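Kit de empujador Tillum para brazo de sobremesa: collarín, varilla y juego de figuras

Precio: 245 € el kit completo
Plazo: lo que tarde la impresora, normalmente menos de una semana
Recogida en el taller los martes por la tarde, o envío

¡Hola! Si has llegado hasta esta página seguramente tienes un brazo en casa o en un taller compartido y estás harto de pelearte con la pinza. A mí me pasó lo mismo. Quería que el brazo moviera cosas por la mesa y ordenara piezas, y me pasaba las tardes ajustando dedos, muelles y aperturas (y recogiendo piezas del suelo, claro). Un día le quité la pinza, le puse un palo y me lo pasé mejor que en todo el invierno. De ese palo salió el Tillum.

Qué lleva el kit

Collarín de dos mitades, en blanco y negro, con sus tornillos
Varilla gris oscura de 200 mm, con la punta plana y el canto redondeado
Juego de figuras impresas en rojo, azul, verde y amarillo: estrellas, cilindros, cubo, corazón y alguna más
Plantilla en papel para centrar la varilla
Llave Allen (de las buenas, que las malas ya las he redondeado yo todas)

El tablero no va incluido. Yo uso uno de listones encolados, de madera clara, y cualquiera que esté plano te sirve. Si me lo pides con tiempo te corto uno y te lo cobro aparte.

Montaje

El collarín abraza la parte cilíndrica de la muñeca y se aprieta por los lados. Aprieta un poco de cada lado, alternando, y comprueba con una escuadra que la varilla baja recta. La primera versión la hice de una sola pieza y había que meterla a golpes de maza... Hubert Schwaiger, que tiene el banco de al lado, me dijo que la partiera en dos y le hice caso, menos mal.

Para la altura, baja el brazo despacito con un folio doblado entre la varilla y el tablero, y apunta la cota cuando el folio roce. Súbela un par de milímetros y ya tienes tu altura de trabajo. Guárdala en el programa con un nombre que entiendas (la mía se llamó "buena_buena_2" durante meses).

Para empezar, te recomiendo juntar las figuras por colores. Parece una tontería y engancha muchísimo, sobre todo con las estrellas: como las empujes por una punta se van girando y acaban donde les da la gana. Los cilindros de pie piden velocidad baja y un contacto suave. Con el cubo no hay misterio.
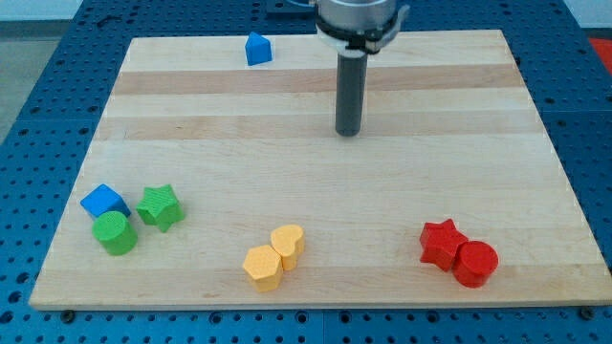 La mesa perforada la compré de segunda mano a Vamoser, y para mí es lo mejor que he metido en el taller: atornillas lo que quieras donde quieras y al día siguiente lo cambias. Si la tuya es una mesa normal, con dos sargentos el tablero no se mueve.

Compatibilidad

El collarín de serie lo hago a la medida de mi muñeca. Si tu brazo es otro, mándame el diámetro medido con calibre, por favor, que con cinta métrica ya hemos tenido disgustos. Adaptarlo sube el kit a 270 €, y a cambio te llevas también el archivo para reimprimirlo cuando quieras.

Recambios

Varilla suelta, mitades de collarín y figuras sueltas: escríbeme y te digo precio. Referencia para pedidos: 1703. Si se te pierde el corazón amarillo, dilo sin vergüenza, es el que más repongo.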